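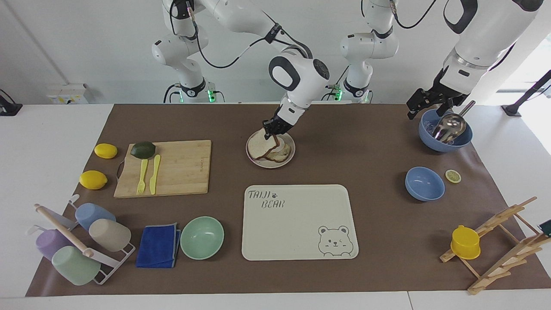
Right gripper on the sandwich, left one over the ladle. Lunch is a strong word for it.

6 Aug 2020

Quick one tonight, long day, want to get the gripper notes down before I forget which fingers did what.

So the Baert fingers are on both arms now. Before that we had the Foltstead ones, the wide soft pair, since April. I liked them. Great on lemons, great on the avocado, you could close them pretty much anywhere and something would hold. Bread was the problem. Too fat at the tip, they'd shove the top slice off before they got a grip on the bottom one. Same slide every time.

The Baert tips are thinner. Pinching the edge of two slices at once is fine if you come in tilted and keep the closing force way down. I have it at 5 on the controller scale (goes to 45, no idea who needs 45). At 3 it lets go when the arm lifts. Anything much higher and you get dents in the crust.

Sandwich stays on the white plate for now. Tried it on the cutting board first, bad idea, no rim and the fingers chase it across the bamboo.

Ladle is the left arm's job. Not happy with it yet. Handle is round-ish and slick and the thin tips want to roll it. Foltstead fingers win this one easily. Asger Þórarinsdóttir thinks a strip of rubber on the inside face would fix it, and she's probably right, she was right about the cable loops. Will try tomorow if I can find the rubber.

Plastic fork and knife: horrible with both. Too flat on the mat. You can get them if they overlap a little, or if you cheat and hang the handle off the board. I cheated.

Cups off the wire rack, suprisingly good. One finger in the mouth, one outside, pull straight back. Haven't done the yellow one on the wooden rack, the slats are too close for my liking and I don't want to bend a tip on day 2.

Controller stuff. Still on the Zeltiten. Switched the two arms to separate force limits, should have done that months ago. With a shared limit every time I tuned for bread the ladle got worse, and then I'd tune for the ladle and squash the bread. Took me an embarassing amount of time to spot that. Also the left arm still has a tiny pause before it closes. Might be a setting, might be the cable. Haven't looked.

Where I am right now: Baert on the right for bread and cups, Foltstead back on the left for anything with a handle. Mixed pair. Ugly but whatever. Means two sets of tip offsets to keep straight so I wrote them on tape and stuck it to the laptop.

Monddale say their adjustable ones ship next month, will belive it when the box is here. If anybody has used those on soft food leave a comment, esp. how they clean up. Cheese gets in everything.

More when the rubber's on.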